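Speaker notes: "Airside rules and who they are for"
Loubna Zaki, Trevisham evening session, October

Start without the title slide. Ask who has been held on a parked aircraft with the door open and the steps already there. Wait for hands. Then ask who was told why.

My own case was at Trevisham. We were on the stand, engines off, belts off, coats on, and we sat for 60 minutes. The captain spoke twice. The first time he said "a ground matter", the second time he said the ground matter was being dealt with. I wrote to the airport afterwards and got a leaflet about hand luggage.

Say clearly that I am not against ramp safety. Vehicles, fuel, propellers, tired people in the dark. I accept all of it. What I doubt is whether every rule we are given at the door has much to do with any of that.

Slow down here. The walking route.

At most small airports you walk from the steps to the terminal between painted lines. Sometimes there is a rope, sometimes a member of staff holding out one arm. Trevisham brought in the Drastero scheme, which puts a marshal at each end of the route and stops passengers leaving until both have signalled. The airport says it is safer. Safer than what? I asked for the number of passengers hurt on the old route and was told the figures were "not held in that form". They may have a good case. I would like to see it before I clap.

Point to make if the room is friendly: 85 people standing in a cabin aisle with bags on their shoulders is a risk too, and it never gets a form of its own. 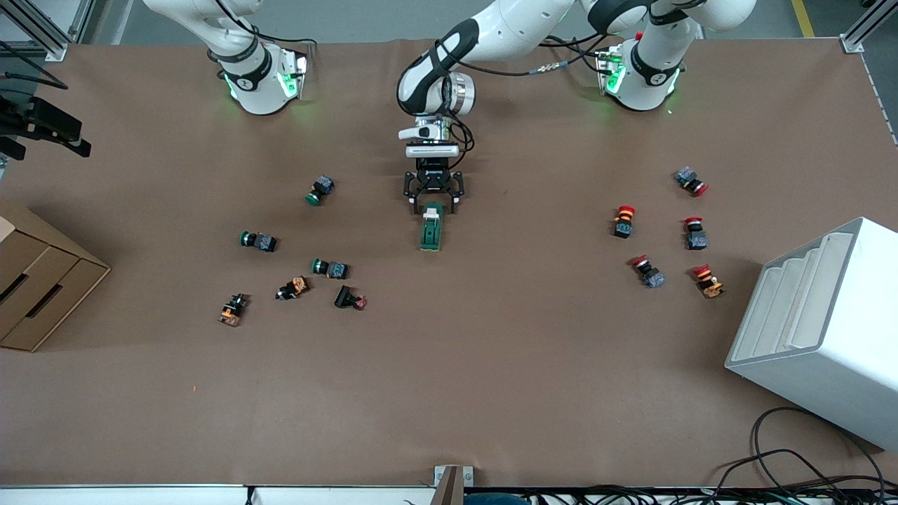

Who can order passengers to stay on board once the doors are open?

It depends on the airport and the airline, but in practice it is the captain or crew acting on what the ground staff tell them, and the passenger seldom learns which of them made the decision.

Let that sit for a moment. People will want to talk about police. Keep police for the end, it eats the time.

Next, Flenetti. They sell a tracking system for ramp vehicles and their brochure promises up to 2,000 "conflict events" avoided in a year. Read the footnote aloud. A conflict event is two vehicles passing closer than a distance chosen by Flenetti. Change the distance and you can have as many as you like. I rang to ask what the distance was and was put through to sales.

Do not do the voice this time.

Shirima airport: a smaller place, 9 stands, no tracking system. They repainted the lines, moved the baggage tugs to the other side and put the smoking area somewhere you don't have to cross a road to reach. I can't prove it worked any better. Shirima can't either, and when I spoke to the duty manager she said so, which I found refreshing.

If short of time, drop the next part and go to questions.

Hi-vis jackets. Everyone airside wears one, so a jacket tells you very little about who is in charge. At Trevisham I was stopped by one orange jacket and waved on by another. Which one was I meant to obey? I went with the nearer one. A word on the back in large letters would help, and it would cost less than a tracking system.

Likely questions:

"Would you rather they took chances?" Answer: no. I would rather they published what they know, including the dull months.

"Isn't this just about being delayed?" Partly. Admit it, I was cross. Then go back to the injury figures.

"Have you worked airside?" No. Say no and leave it there.

Police, if there is time. Lights and sirens near an aircraft make passengers think of the worst thing, and a short announcement afterwards costs nothing. Ask whether anyone present has ever heard one.

Water is on the left of the lectern. Hand the clicker back before the break.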